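Wednesday, evening

My third week with the robots at Peltden, and I want to write the rules down while they are still clear in my head. At home I wrote procedures for people, and when a sentence was weak the people repaired it themselves. A robot does not repair my sentence. So I try to be very exact, also in English, and this takes me the whole evening.

The Zedberg guide, which we follow here, has 60 points. I have made my own short list from it. I will learn these first and the others after.

1. Before the arm gets power, look at the floor and the table, then at the people. The tape says where a thing belongs. When the thing is not in its tape, it goes back first, and only then we start.

2. Whoever holds the controller does no other work. No phone, no coffee, no carrying of boxes. The other people stay on their side until this person says "clear" in a loud voice. I said it too quietly on Monday and had to say it again, and my face became red.
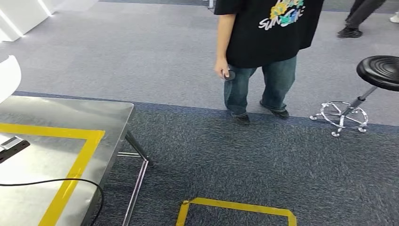
3. Cables are checked by hand, the full length, every morning. I did not like this rule in the beginning because it is slow. Now I like it, it gives me a quiet time before the talking starts.

4. Speed stays at 200 for all new tasks. The guide permits 700 after the test is signed. Samura, where I worked before, had no such number on paper, and every shift had its own opinion. I prefer the paper.

After lunch I worked on the rule for parking the shelves. The old text says "place the shelf correctly." Correctly for whom? I wrote three versions and deleted two.

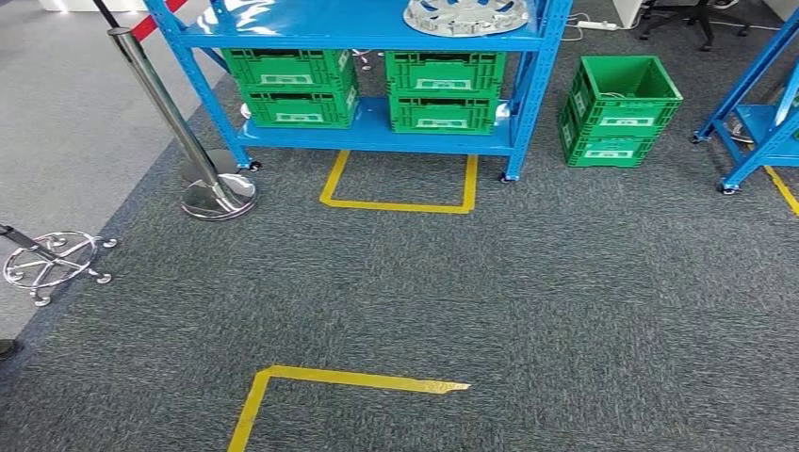
My difficulty is always with the word "near." I used it four times in one page, and each time I meant a different distance. In my language we have two words for it, and I miss the second one very much. For the shelf I could take the word out completely, as the yellow tape on the carpet already makes the shape, open on the side of the shelf. For the green crates it is harder. The rule speaks about crates on the shelf and says nothing of crates stacked on the floor beside it, so I wrote a new line for these also. I hope it is not too strict.

5. The hand is inspected before every run, with the power off: joints, bolts, finger pads. Each pad is touched lightly on both faces. A pad with a crack is changed the same day.

6. Tape with a lifted end is pressed down or replaced before the next run. I asked to make this a separate point, and it was accepted!

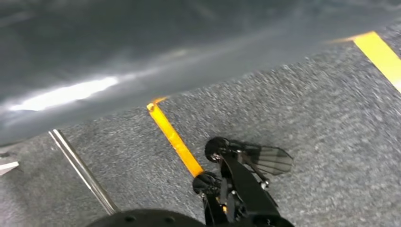 7. Every stop is written in the log, also the short ones, also the ones which are my own mistake. The time, what the arm was doing, who pressed the button. Haddadin, our partner on this project, sends the log back when a line is missing.

I still must learn the part on emergency stops. It is 30 pages and has many long sentences with "shall" and "should," which are not the same thing in a standard. "Shall" is a duty and "should" is only advice. I wrote this inside the cover of my notebook in big letters.

Tomorrow I read the first ten pages on the train. Also buy a new pen, and ask if the shelf rule can go on the wall in a bigger print.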